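Looking after dark clothes: washing, drying and folding without the fluff and the fade

Household hints > Laundry and linen > Dark clothes

I have a great weakness for black jumpers and navy tops, and over the years I've ruined a fair few of them. Some went grey at the elbows, some came out of the wash wearing half a paper tissue, and one very good cardigan dried on a radiator and kept the ridges for the rest of its life. So this page has grown rather long, and I keep adding bits to it whenever I learn something new (or whenever somebody writes in with a better way, which happens a lot!).

Before it goes in the wash

Empty the pockets. I know, I know, but do it anyway, and feel right down into the corners, where a tissue will pack itself into a hard little pellet and wait for you. Then turn everything inside out. The rubbing in the drum is what takes the colour off the surface, so let the inside take the knocks. Do up zips, and fasten buttons on cardigans but not on shirts, where the strain can pull at the buttonholes.

New dark things I wash by themselves the first 3 times. After that they can join the rest of the darks, though I still keep them well away from towels. Towels are the great enemy of black knitwear – they shed and shed, and every scrap of it ends up on your front.

The wash itself

Cool water, a short programme and a liquid made for darks. I've used Vimola for years and I'm fond of it, mostly because the cap is easy to read without my glasses, but any liquid will do so long as it has no bleach or brightener in it. Powder can leave pale streaks in a cool wash, especially along seams.

Don't cram the drum. If you can't get your hand in flat on top of the clothes, take something out and save it for the next load. A crammed drum doesn't rinse properly and you'll get those dusty-looking marks which send you straight back to the start.

For a top that has already gone a bit dull, a vinegar rinse is worth a go. I put 300 ml of plain white vinegar in with the last rinse, or in a basin of cool water if I'm doing it by hand, and leave it for 23 minutes, that being the length of the gardening programme on the kitchen radio. Rinse it through afterwards and the smell goes as it dries. It won't bring back colour that has truly gone, but it does shift old soap, and old soap is very often the trouble.

Drying

Flat, if it's a knit, and out of strong sun. Roll it in a dry towel first (a pale old one that has finished its moulting) and press along the roll with your forearms. Then open it out and pat it to shape. I lay mine on a Setlow rack over the bath, with the sleeves straight out to the sides, and turn it over before bed. Heavy jumpers can take 7 hours before they're even ready to be turned in a cold January, so don't plan on wearing one to anything that evening.

Folding

A table beats a bed for this every time. A bed gives under your hands and the creases go wherever they please, whereas on a firm surface you can smooth the cloth outwards from the middle and see what you're doing. Wipe the table first, and check it for crumbs. Dark cloth picks up everything.
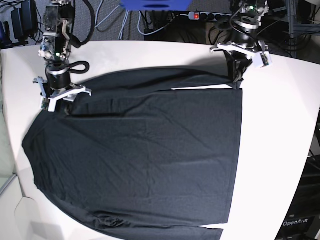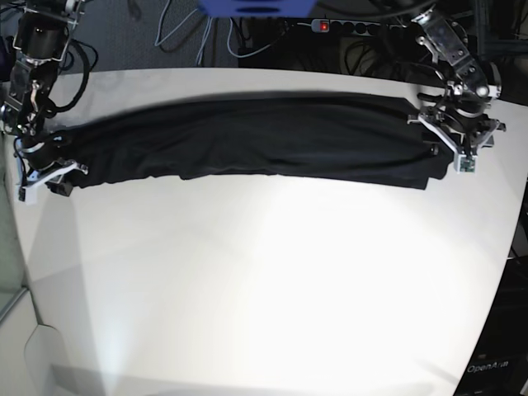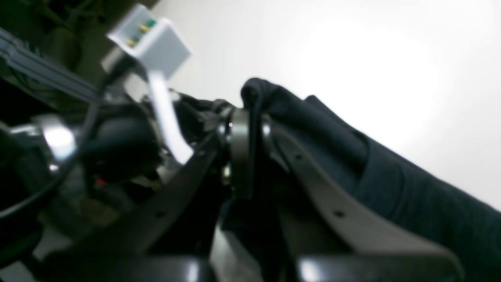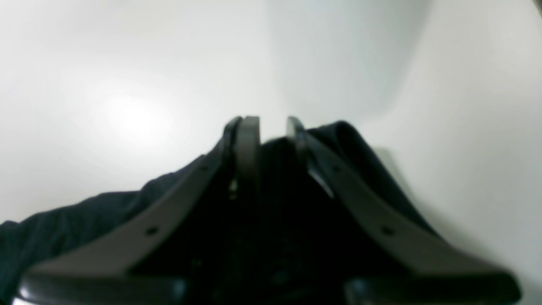 In the first picture, the black top spread out on the table; in the second, folded lengthwise into a long strip.

Smooth before you fold, every time, and again after each fold. Most people (me included, for a good forty jumpers or so) make all the folds and then try to press the wrinkles out of the finished bundle, and by then they're trapped three layers down. Long sleeves are the fiddly part. I lay each one straight down the body so that the cuff points at the hem, and if it's a very long sleeve I double the cuff back up on itself.

Once you have a long strip you can go either way. Fold it in thirds for a shelf, or roll it loosely from the hem for a drawer. Rolling is kinder to thin knits and you can see the whole row when you open the drawer, but thick ones spring open again and you'll be cross with them by morning.

Fluff and bobbles

A lint roller is fine for a quick going-over at the front door. For anything worse I use a barely damp rubber glove, stroked in one direction only, and it gathers the fluff into little rolls that you can pick off. The Belkadi brush with the wooden back is good on coats, though I find it a touch fierce for fine wool.

Bobbles want a proper comb or a small shaver, with the garment laid flat and pulled just taut with your other hand. Go lightly under the arms, where the knit is thinnest, and stay away from seams altogether.

Putting away for the summer

Wash first, always, even if it looks clean. Moths are much keener on a worn jumper than a fresh one. I keep mine in Kindeva cotton bags with a sprig of lavender from the garden, heaviest at the bottom, and give them an airing on the line halfway through. Please don't use plastic if there's any chance of damp in the cupboard.

See also: Getting candle wax out of a tablecloth | What to do with odd socks | Descaling the iron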